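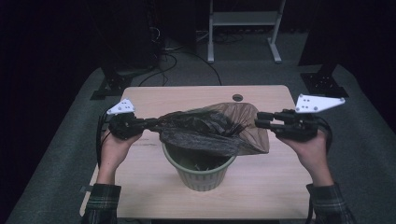
Fitting a dark bag over the rim of a small green wastebasket.

How to line a small wastebasket so the bag stays put

Small bins are more awkward to line than big ones. The bag is nearly always too large for the opening, it sticks to itself, and it slides down the first time something heavy goes in. The method below works for desk bins, bathroom bins and the narrow sort that sit beside a printer.

What you need

A bin liner a bit larger than the bin
A table or desk at waist height
A damp cloth

Choosing the liner

Measure around the outside of the rim with a piece of string. Lay the bag flat, measure across the open end and double it. This figure should be a little more than the string. If it is less, the bag will split when you stretch it. If it is a great deal more, you will need the knot in step 6.

For depth, the bag should reach the bottom of the bin with a hand's width left to fold over the top. I buy the Erkine thin liners in rolls of 20. Thicker sacks are fine but harder to tuck.

Steps

1. Empty the bin. Check for bits left at the bottom, tip them out and wipe round the inside with the cloth. Let it dry.

2. Stand the bin on the table. You can do the job on the floor, but it is easier to see what you are doing higher up.

3. Tear off one bag and find the open end. If the sides cling together, rub them between finger and thumb until they part.

4. Take hold of the opening at two opposite sides and pull it wide. Give the bag one shake downwards to let some air in.

5. Bring the bag down over the bin. Hook the far side of the opening over the rim first, then the near side, then work round. Fold the spare plastic down the outside. A rolled rim helps here, as the plastic catches under it.

6. Gather any slack at one side, twist it and tie a small knot close to the rim. Leave this out if the bag is already snug.

7. Push the bag down inside with your fist and press it against the base. If it balloons back up there is air trapped underneath. Lift one edge of the bag, press down again, and let the edge go.

Changing it

Unhook the folded edge all the way round before you lift. Pulling straight up from the middle is how bags tear. Keep 2 spare liners folded flat in the bottom of the bin, under the one in use, and the next change takes no time.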